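Equipment and Procurement > Returns and parts handling > Two-armed unit for tote unpacking, year one budget

molavdale_stores
Joined: February
May 26, 2026

I have been asked to put a figure together for a two-armed humanoid with five-fingered hands, for unpacking returned parts from plastic totes and setting them on a shelving unit. The capital request has to cover the first year. Molavdale is a small site and I do not get a second go at this.

What I have so far:
Unit lease, 12 months: quoted, within limits
Hand spares: 2,889 per hand, one spare pair allowed
Gloves or finger covers: no figure
Floor and shelving changes: no figure
Training hours for own staff: 39
Contingency: whatever is left

Returns arrive in mixed outer packaging. Most parts are black moulded covers and similar, up to 30 to a tote. Has anyone budgeted for the unpriced lines, and is one spare pair sensible?

haltik

One pair is not enough if both hands are doing contact work all day. We got through two right hands before the left needed anything, because the right did nearly all the reaching into bins. Buy spares by side. Two rights and one left would have suited us better than the two matched pairs we were sold.

Also ask what "hand" means on that quote. Ours excluded the wrist cable and the wrist adapter, and both were long lead items.

Ilham Lumenta

I disagree with starting from hands. If the job is moulded covers out of a tote and on to a shelf, a single fixed arm with a suction cup does it for a fraction of the lease. You would be paying for legs you do not use and fingers that wear out. Has anybody on your side costed the fixed option?

molavdale_stores

Costed and turned down in February. The fixed cell needs guarding and takes the whole aisle, and we share the aisle with goods in. The covers also have a recessed face and side tabs, and the cup trial lost suction on too many of them.

I take the point on sides, though. Changing the line to two right, one left.

Ilham Lumenta

Then the trial used the wrong cup. A smaller bellows cup on the flat of the recess would hold. I would still want that test repeated before signing a 12 month lease.

haltik

A different cup does not give him his aisle back.

Sinaga

Some figures from a longer installation, for what they are worth.

Finger covers. We stopped using thin knitted gloves. A ribbed fabric glove over the back of the hand with the fingers left out has lasted much better, and the rubber tips do the gripping. Budget for tips as a consumable. We replaced 157 in the first year across two units. They are cheap each but the supplier had a minimum order.

Floor. Carpet was fine for us as long as it was low pile and glued down. Loose tiles were not fine. If your totes sit on the floor, check how far the unit can reach down without stepping, and do it with the tote full and then with the tote nearly empty. The last item in the corner sets your cycle time.

Shelving. Match the height to the unit. We bought standard height and then paid again for risers. Colour matters more than I expected. Black parts on a dark shelf gave us poor detection and we ended up repainting.

molavdale_stores

Useful, thank you. I had nothing at all for tips. What did you do about cartons inside the tote? Ours often come with the courier's box still in there next to the loose parts.

Sinaga

Decide before you sign whether the unit opens cartons or only moves them. Opening is a separate job with a blade or a pull tab, and our supplier priced it as a separate application. We had staff open everything at goods in. It cost us labour hours that were not in the business case.

Tape is the other thing. Shiny packing tape on a carton stood on end upset the depth readings until we changed the lighting – another line you may want.

Zullance

Agree on lighting, disagree on the repaint. We run dark shelves without trouble with the newer wrist cameras. I would put the money into a wrist camera on both sides and leave the shelving alone. The head camera loses the part as soon as the hand is over it.

Sinaga

Our units are older, so that may well be the difference. If the quote includes wrist cameras on both sides, I withdraw the repaint.

molavdale_stores

The quote says one wrist camera, side not stated. I will ask.

For those asking for our layout by message: light blue tote on the carpet, yellow cabinet alongside to set down on, unit standing at the tote. One view from the head and one from the wrist. 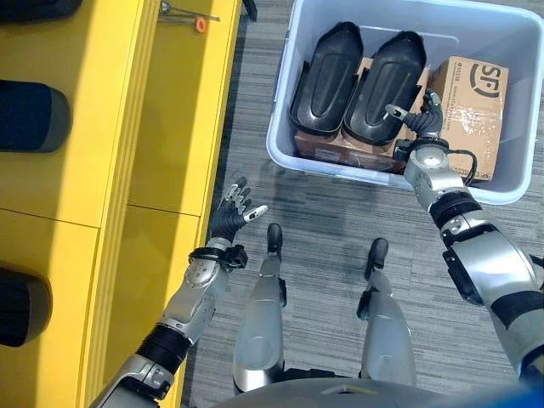
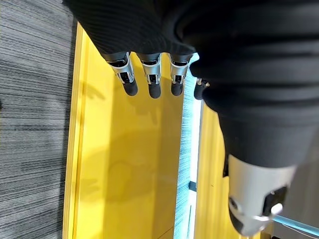
Revised lines, for comment:
Hand spares: three at 2,889 (two right, one left), wrist cable and adapter to be confirmed as included
Fingertips: one minimum order, plus a reorder at six months
Glove covers: one box per side
Wrist camera, second side: awaiting price
Lighting: one diffuse fitting over the tote
Shelving: nothing, keeping the yellow
Carton opening: by staff at goods in, labour to be shown in the case

Training stays at 39 hours unless someone tells me that is wrong.

Zullance

39 is short if the same people cover recovery after a stop. We split it into operating and recovery and the second part took longer. I would double it.

haltik

I would leave it at 39 and send fewer people. Two who know it well are more use than six who have sat through the slides. Get the recovery procedure in writing as part of acceptance.

Ilham Lumenta

Please also put in a break clause at six months. If the cup test is repeated and passes, you will want it.

molavdale_stores

Break clause requested. They have offered nine months – going back to them with six.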